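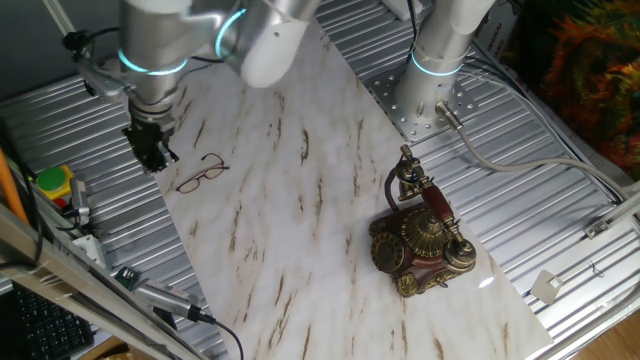
Marble starts out as limestone. When limestone is buried deep and heated under pressure, its grains of calcite regrow into larger crystals that lock tightly together. Geologists call this metamorphism, and the result is a metamorphic rock. The pure form is white. Gray, green or pink streaks come from clay, iron or other material that was in the limestone before it was buried. Those streaks are what most people think of when they hear the word, and the look is copied on all kinds of surfaces, such as the board with the white marble pattern on the metal tabletop. A printed pattern tells you nothing about what a thing is made of, so in this unit we identify rocks by testing them.

## Tests to know for the lab

**Acid.** Put one drop of dilute hydrochloric acid on a clean spot. Calcite fizzes right away. Dolomite marble fizzes weakly, and sometimes only after you scratch up a little powder. Wear goggles – no exceptions.

**Hardness.** Calcite is 3 on the Mohs scale, so a steel nail will scratch it. Quartzite is often mistaken for marble and has a hardness of 7. The nail will leave a gray metal streak on it that wipes off.

**Grain.** Use the hand lens. Marble has a sugary look, and the flat crystal faces flash when you turn the sample. Limestone is usually duller and may contain fossils. Fossils rarely survive in marble.
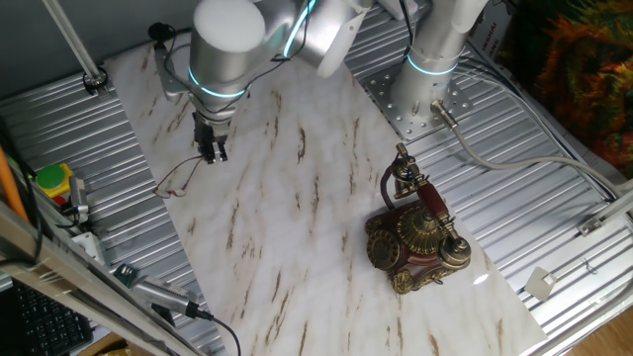

**Layering.** Marble normally has no foliation, meaning it doesn't split into sheets the way slate or schist does. Streaks of color are not foliation. Students lose points on this every year.

## Where marble forms

There are 2 main settings:

- *Regional metamorphism*, over large areas where plates collide
- *Contact metamorphism*, in a narrow zone next to a body of magma

The Enduden samples in tray B are from a contact zone. Grain size gets smaller as you move away from the old magma body. Plot this on the graph paper provided.

## For next time

Read the chapter on metamorphic rocks up to the section on gneiss. Rattana Meesuk is running the makeup lab in room 207; bring your own hand lens if you have one. Lab sheets go to Dezső Deák, with sample numbers filled in.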